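Burger Station Layout – project report, group 4

Gavin Guthrie and Niall Mowat
Handed in March, Skendora workshop course

1. What we set out to do

Short version. Take a play food burger set, put it on a table, and work out where every piece should stand so a person can build a burger without hunting for anything. Layout project, basically. We picked food because everybody knows the order already, bun at the bottom, bun on top, so we wouldn't have to teach it to anyone. The class brief said "a small work station for a repeated task" and this fit.

First idea was a sandwich bar. Dropped it, too many kinds of filling. Burger has bun, lettuce, tomato, patty, cheese. Enough.

2. Parts and cost

Play food set bought from Vonby. Serving tray and clear material for the holders from Farquharson, who let us have the offcuts cheap. Budget on paper was 700 crowns for the food set alone and we stayed under it by not buying fries. Gavin still thinks we should of bought the fries.

Working name for the station is Nenen. It doesn't mean anything, Niall had it written on his folder.

3. The holders

This took most of the time. Version one was just pieces laid flat in piles. Bad. Cheese slices stick together when they lie flat, and a patty on top of another patty looks like one patty. People reached for one and dragged two.

Version two, everything on edge in clear holders. Clear so you can see what you are taking from the side as well as from the top. Slots had to be wide enough for the buns but then the cheese flopped around in them. So cheese got its own small holder and the buns and patties share the long one. Lettuce is the awkward one – ruffled, wide, won't go in any slot that suits the others.

We also argued about color coding the slots and decided no. The food is its own color code, you don't need a green sticker next to a lettuce.

4. Placing things around the tray

Tray in the middle. Build happens on the tray and only there, nothing gets put down on the bare table. Buns and patties to the right. Cheese behind on the left. Lettuce far right. Tomato far left, which Niall wanted and Gavin did not (more on that below).

We tried the long holder straight along the side of the tray first and then turned it to run diagonally. Diagonal is better, you see a bit of each piece past the one in front.

5. Trial builds

Logged 92 builds over the course, most by us and the rest by people from the other groups. 19 of them had a mistake we wrote down, nearly always one of two things: cheese forgotten until the end, or a piece nudged over in its slot so the next person had to straighten it. We counted single pieces moved as well, 1,163 in the log, but a couple of pages are smudged so treat that as our number and don't build on it.

Build order on our card:
bottom bun
lettuce
tomato
patty
cheese
top bun

Part-built burgers and pieces in their holders:

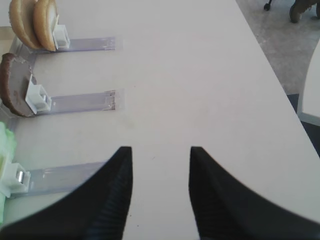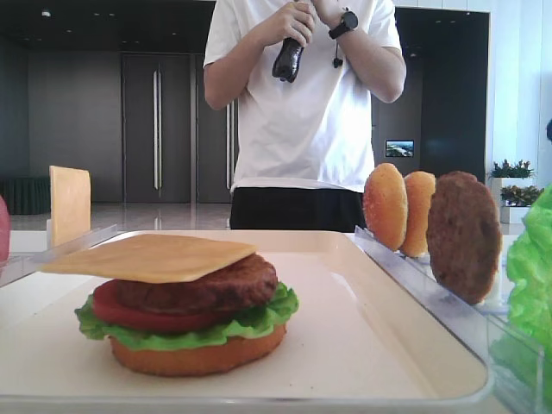
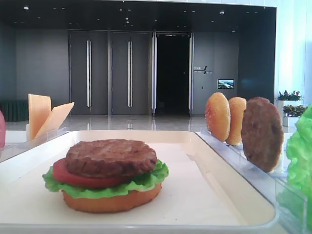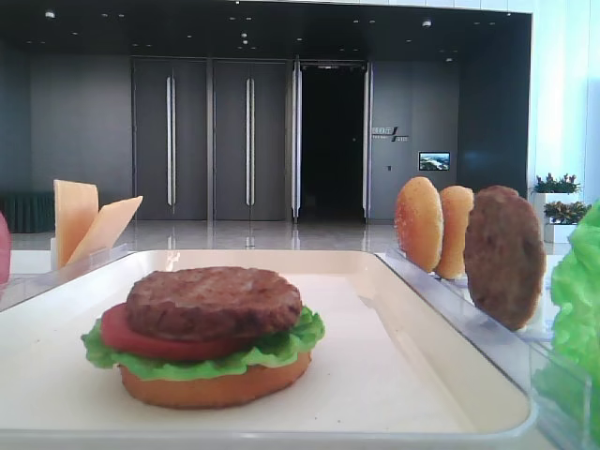
6. What we found out about the order

Cheese is the step that goes wrong, and we think it's the place and not the piece. It's behind the tray, so once the stack gets tall you are looking at the stack. The last picture is a good case: patty on, stack at bun, lettuce, tomato, patty, and both cheese slices still standing at the back left, one of them leaning over. The leaning we don't love either. The slot is too loose for something that thin and a slice will tip whenever its neighbor is taken or bumped. A tighter slot is the first thing we'd change.

Tomato on the far left was OK in the end. Few mistakes there. Gavin says fine.

Lettuce under everything else works well for the build, the frill sticks out past the bun and gives you something to center on. It does make the tomato hard to see once the patty is down.

7. Things left over

Top bun never got its own place, it stands with the other bun half and people asked which one was which. A label maybe.
Tray slides if you lean on it. Rubber feet, not done.
Lettuce holder is too big, Niall has a drawing for a smaller one but we ran out of clear material.
The order card needs to be larger, and in two languagues if the other groups are going to use it.

Log sheets and slot drawings are in the group folder, drawings on top.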